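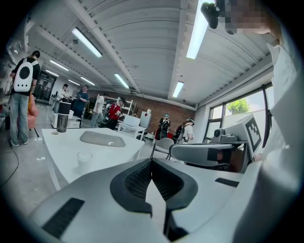
This page was last changed on November 20, 2022.

Tray table

A tray table, in workshop usage, is a standing-height or near standing-height table with a shallow tray sunk into its top. It should not be confused with the folding article used for eating supper in front of the television, though both end up with a cup on them.

Design

The top is usually white and wipes clean. The tray sits below the surface so that small parts stay put when somebody leans on the edge, and somebody always leans on the edge. Trays with rounded corners are preferred to square ones, whose corners collect grit and, over a long enough period, screws. A grey tray shows up pale parts better than a white one. The Pidcombe pattern, common in shared workshops, has a tray that lifts out for rinsing. The older Wunska pattern does not, and is cleaned with a damp cloth and some patience.

Use

In theory the tray holds the work and the rim holds nothing. In practice the rim is where things are put down by people who mean to come back for them. A clear glass cup is typical. Coasters are supplied in many workshops and may be found at a far corner of the table, some distance from any drink. Bottles are sometimes given a low stand of their own, an honour seldom extended to tools.

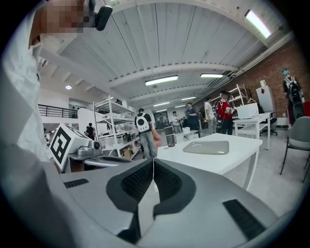 Hadiza Ogbonna, contributing editor, Furniture and Fittings

Placement

Tray tables are best kept clear of the walls, so that people can get at them from more than one side. Storage goes nearby: open white shelving with translucent bins is the usual choice, the bins letting everyone see roughly what is inside without having to read a label. A cardboard box tends to settle near the bottom and acquire tenure.

Visitors wearing backpacks need more room than they think. Jibrin's handbook for shared workshops asks for a gap of 25 inches behind anyone standing at a table, a rule widely quoted and less widely measured.

See also

Workbench
Coaster
Shelving unit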